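Notebook, kitchen table cell, Saturday

Started 8:40. Goal for the day is to finish the first block of the table set for Stilotora. We need 625 accepted episodes for this block and yesterday evening the count was 600, so 25 are left. I wanted to do them in the morning and use the afternoon for checking labels, but it went slower.

First thing, I read again the list of instructions. We have 16 sentences in this block and each one must be represented in the same proportion. The sentences with the cup are behind the others. The ones with fruit are already full, so please do not record more of them even if they are easy. I marked them in the sheet with a line through.

Warm-up: three episodes, not saved. The leader arm felt heavy in the wrist for the first minutes, then normal. Delay between my hand and the gripper is the same as during the week, I did not touch the settings.

Rules I used today (same as in the Gondal set, but I write them so that we have them in one place):

Every episode begins with the arm in the home pose and stays there for one second before moving.
One instruction, one motion. If I correct my grasp more than two times, I stop and throw away the episode.
Objects that are not in the instruction stay where they are. If I push one by mistake, the episode goes to the "touched" folder, we do not delete it.
After every 10 episodes, new layout from the random sheet. Not from my own taste! Last month I always put the bowl in the far part of the table without noticing it, and the model learned that bowls live there.

9:55. Nine accepted, four rejected. All four rejected are with the cup. The handle is the problem. When the handle points to the gripper, I want to pinch it, and when it points away, I want to take the cup by the rim. Both are allowed by the instruction, but then the data has two ways for one sentence, and in the replay from Hesero it looks like two different persons did it. I decided: rim or body only, the handle is never used, in every orientation. I wrote this also in the protocol, version 4. The older cup episodes with handle grasp I will tag, so we can train with and without them and compare.

10:30. Overhead view check. The colander is shiny and gives a bright spot under the ceiling lights. I thought to move a lamp, but the earlier episodes were taken under this same light, so I leave it. Maybe for the second block we vary the light on purpose. Question for Monday's meeting, if there is time.

11:15. The clock of the side camera was behind the arm log again. I restarted the recorder and compared with the tap test (close the gripper two times, look for it in both streams). Good after restart. The two episodes before the restart I put in quarantine. Please somebody look at this, I restart it every morning and I still do not know the reason.

12:10 to 13:00 lunch and backup to the Ketetville server.

13:05. Continued with the cup. The new rule helps, I am more calm and the paths are more similar. Also I found that it is better to say the instruction aloud before I start. When I do not say it, sometimes I move toward the pan by habit, because the pan was the target in so many episodes before.

14:40. Block finished, 625 in the sheet. The quarantined ones are not counted. Label check is moved to the next session. I looked only at the first 10 of today and found one wrong label, "plate" written where it should be "bowl". Corrected.

To do:
tag old handle grasps
ask for a second cup, other color, same size
decide if the spatula on the pan counts as one object or two (it is now written in both ways in the sheet)
print the version 4 protocol and put it near the station 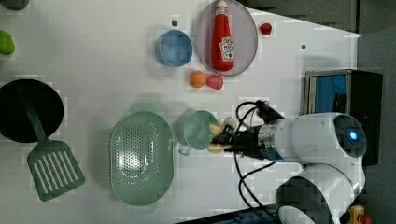
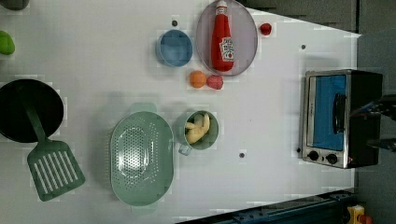 Cup layout, view with the arm over the table and view from overhead. Spatula at the pan in both, ketchup on the plate.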